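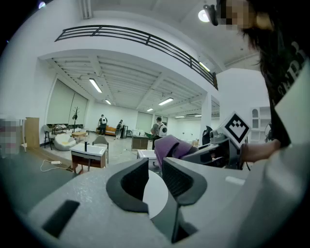
A white disc between two black jaws, with a second gray gripper held at right.

Repair manuals should list torque values next to the step where they apply. Most do not. The usual practice is to collect them in a table at the back, sorted by part number, and to leave the procedure itself with the words "tighten securely." I consider this a defect in the manual, and it should be treated like any other defect.

The service manual for the Draltis bench pump is typical. It runs to 283 pages. The cover bolts are removed on page 48 and refitted two pages later, and the value for them is on page 217, in a table that uses a different name for the same bolt. A reader with oily hands will not turn to page 217. The bolt will be tightened by feel, and feel varies a good deal between one person and the next.

The argument for a single table is that it is easier to maintain. If a fastener changes, the writer edits one cell. I accept that this was a real cost when pages were laid out by hand. Current authoring tools can store a value once and print it wherever it is called. Triline has published its manuals this way for several editions. The table is still at the back for those who want it, and each step carries its own number in both units.

A second argument is that experienced technicians know the values already. Some do. They also move between product lines, and a cover bolt on a Pacheco compressor looks the same as one on the Draltis pump while taking a lower setting. Stripped threads in an aluminum housing are expensive to put right.

At the Kilurach shop we now write the values into the margins by hand before a manual goes on the shelf. It takes most of an afternoon per book, and it has to be repeated with each new edition. The publisher could do the same work once, for all of its customers, and check it against the drawings, to which we have no access.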